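LALIMBRIDGE (04/12/2018) — The Lalimbridge men's basketball team will open its playoff series at home for the first time in 11 years after closing the regular season with a 91-84 win over Urov at the Mandelero Center.

Adelino Vieira led Lalimbridge with 27 points and nine rebounds. Eduard Šindelář added 18 points off the bench, including two free throws in the final minute that put the game out of reach. Urov, which had already been assured of a playoff place, rested two of its regular starters.

Lalimbridge trailed by eight at halftime and did not take the lead until late in the third quarter, when Vieira scored on three straight possessions. Urov tied the score twice in the fourth quarter but did not go back in front.

"We were slow to get back on defense in the first half, and they made us pay for it," head coach Bořivoj Štěpánek said. "The effort after the break was closer to what we will need next week."
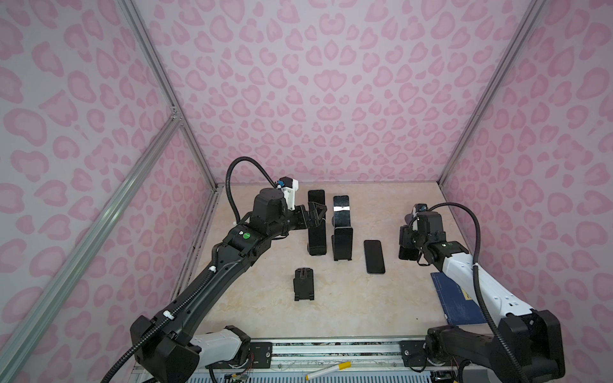 The result leaves Lalimbridge in third place in the final standings. The club had lost 3 games in a row in early March and at that point was at risk of missing the playoffs altogether. It has since won seven of its last eight, with the only loss coming on the road at Sýkora in overtime.

Štěpánek changed his starting lineup after the third of those March defeats, moving Šindelář to the bench and giving the point guard position to Ľudovít Trnka, who is in his second season with the club. Trnka finished with 11 assists against Urov, his highest total of the year, and committed one turnover in 34 minutes.

"Eduard accepted a different role in the middle of a difficult month," Štěpánek said. "He has finished most of our close games, and I expect that to continue."

Šindelář said the change had been discussed with him in advance and that he had no objection to it.

Lalimbridge will face Sýkora in the first round, a best-of-five series. The teams split their four meetings during the regular season, with each side winning twice on its home floor. Sýkora allowed the fewest points in the league and is expected to have its full roster available. Lalimbridge will be without reserve center coverage for at least the opening game while the club's medical staff continues to review a knee injury from last month — no date has been set for a return.

Club president Tatiana Říha said the team was grateful for the support it had received through an uneven season. Attendance for the Urov game was 3,000, the largest home crowd of the year.

"Our supporters stayed with the team in March, when results were poor," Říha said. "Opening at home is something the players wanted to give them."

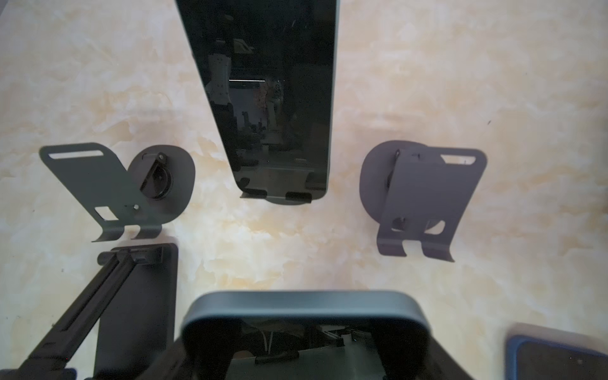

Ticket Information

Tickets for the first two games of the series go on sale to season ticket holders tomorrow morning at the Mandelero Center box office. Remaining seats will be offered to the general public the following day. The club has set aside 500 seats per game for visiting supporters, who should buy through the Sýkora club office.

Season ticket holders may keep their regular seats for all home playoff games if payment is received before the public sale begins. Seats not claimed by that time will be released. Doors will open 90 minutes before tipoff, and the east entrance will be reserved for visiting supporters.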